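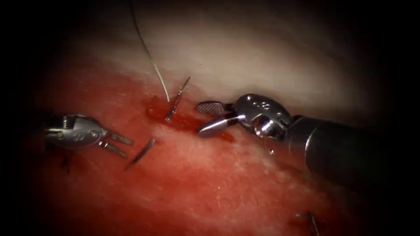 Closure in progress, with one short stitch in place beneath the left instrument.

Interim report to the Zarden fund: thread handling in small closures
Reporting period ending December
Prepared by Lizeth Ccori, Gilchrist Suture Laboratory

1. Purpose

The grant supports a written standard for judging how suture thread is handled during a closure. Existing score sheets deal mainly with the needle: angle of entry, depth of bite, spacing. The thread between stitches is usually given a single mark or none. The proposed sheet, referred to below as the Lekus sheet, gives it a section of its own with separate entries for slack, tension and tail.

2. Work completed

A total of 276 closures have been scored on the first version of the sheet. They contain 3627 stitches, each scored separately by two readers. Where the readers differed, the entry was passed to a third, whose mark stands. Entries for tail length gave little trouble. Entries for slack gave a good deal, and most of the period was spent on them.

The wording for bite depth was left as it stood in the original proposal. Spacing is now measured from the centre of one stitch to the centre of the next; the earlier draft allowed edge to edge as well, and some readers had mixed the two within one closure.

3. Slack and crossing strands 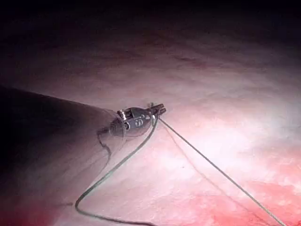 Slack was defined in the first version as any visible curve in the thread between the jaws and the tissue. That definition fails as soon as two strands are in play. A single grip can carry one strand that bends across the wrist of the instrument in a wide, wavy arc and another that runs straight and taut down to the right, and a reader with one box to fill must choose between them. Version two has a box for each strand. Colour is a poor guide to telling them apart: the loose strand looks greenish-grey and the tight one paler, and a shadow runs beside the straight strand closely enough to be taken for a further length of thread. Readers are now told to trace each strand from the jaws outwards before marking anything, and to leave the box blank if the trace is lost.

The revised wording was tried on a subset of 1244 stitches. Disagreement on slack fell, though it remains higher than for any other entry. Most of what is left concerns short curves close to the jaws. We do not think further changes of wording will remove it. A set of worked examples, agreed in advance by all readers, is the more likely remedy and is in preparation.

4. Tension at the closed edge
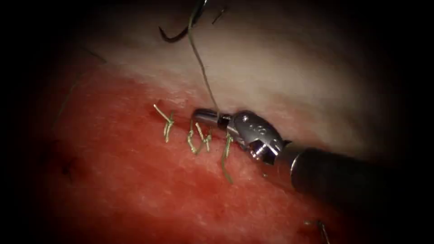
Tension is scored at the edge of the incision, where an excess does most harm to the closure. The difficulty lies in deciding which part of the thread the mark should refer to. With the jaws lying flat at the edge of a closed incision and the thread rising from their tip in a thin, tight line, the strand is plainly under load, yet this says nothing certain about the load on the stitches themselves. Version one let readers infer the second from the first. Version two keeps them apart – thread above the grip is marked taut or loose, and the tissue edge is marked level, gathered or gaping. Neither entry may be altered on the strength of the other.

Needle position is noted in the same section as a plain entry with no score attached.

5. Variations from plan

The comparison with the Nonow score sheet has been moved to the next period. It was to use version one, and there is little value in comparing a wording already withdrawn. No change to the budget is requested. Reader hours were higher than planned in the section on slack and lower elsewhere.

6. Next period

Worked examples for slack will be completed first, with up to 3 for each category. The full set of closures will then be scored again on version two by readers who did not take part in the first round. The Nonow comparison follows. A draft of the reader guide will be sent to Zarden with the next report, including the tracing instruction and the revised spacing rule.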